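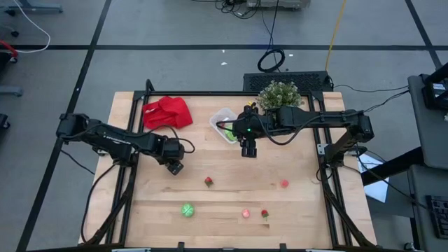 Clearing a table is the chore most often named when people are asked what a household robot should do first, and it was the task set for our group's term project. The question in the proposal was whether a two-arm machine with grippers can tidy small mixed objects into a container at a speed and reliability that a household would accept. The work surface is a bench of joined planks with one arm on each side, and the objects are the size of things left over after a snack: strawberries, small pink pieces, a green ball with pale lines. A red cloth stays at the left and a plant at the back. Neither is part of the pick list, and both have to be left alone.

The report covers the second half of the project. The first half (arm mounting, calibration, cable routing) was submitted in August and is not repeated except where a result depends on it.

1. Background

Machines already handle small items well in places built around them. The packing line we visited at Sarnine moves one product in one orientation past a fixed picker, and its operators did not describe it as a difficult job. A kitchen table differs in that the objects change, their positions change, and no one resets the surface between attempts. Shop-floor restocking sits somewhere between the two. We chose the table because it needs no conveyor and the failures are easy to see.

2. Method

Control software was written on top of Avisard, the department's motion library. The policy was trained on demonstrations recorded by group members driving both arms by hand. We kept 2490 demonstrations after removing those in which an arm hit its joint limit or the operator gave up. Each covers one object, from approach to release.

A trial starts with objects scattered on the near part of the table and ends when the surface is clear, when both arms have been idle for the timeout period, or when the supervisor presses stop. We ran 43 trials under unchanged lighting. A pick was scored as successful only if the object ended up inside the container and stayed there. Objects knocked off the table were scored as failures even if the arm recovered afterward.

Arm assignment was fixed by zone: the left arm takes the left part of the table and the right arm takes the rest. Arthur, the planner used by last year's group, assigns arms dynamically. We tried it for 2 days and went back to zones, as the arms spent too long waiting for each other over the container.
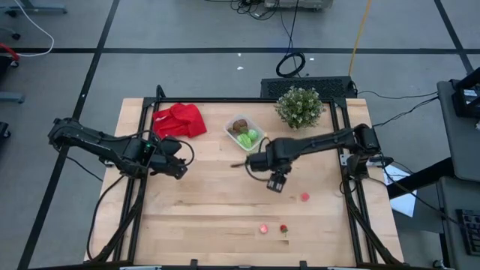 Zoning has a cost. When most of the objects lie on one side, one arm does nearly all the work and the other holds position, so the second arm adds little to the overall speed. A person clearing the same table would simply use whichever hand was closer.

3. Results and failure types

Failures fell into 3 groups:

Rolling. Round objects moved when one finger touched before the other. This was the most common failure. Slower closing helped, but made every pick longer.

Slipping. Soft or tapered objects were gripped near the end and lost during the lift. The policy did not always notice – it carried on to the container and opened an empty gripper.

Blocked drop. The wrist came down too close to the container wall and the motion was stopped by the force limit. Raising the release height fixed most of these, at the price of some objects bouncing.

The cloth was not folded or moved in any scored trial. A short side test with a Dakine towel was abandoned when the gripper repeatedly pinched 2 layers instead of one.

4. Discussion

On this evidence the setup can do part of the chore under supervision. It is slower than a person in every trial we timed, and it still needs somebody to collect what rolls away. For a shop floor, where speed can be traded against long unattended hours, the stop rate matters more than the pick time, and ours is too high – a supervisor has to stay within reach of the button.

We would not extend the pick list before the empty-gripper problem is solved. A finger-width check after each lift should catch it and needs no new hardware. Wet objects, cutlery and anything breakable were outside the scope.

Submitted October 19, 2021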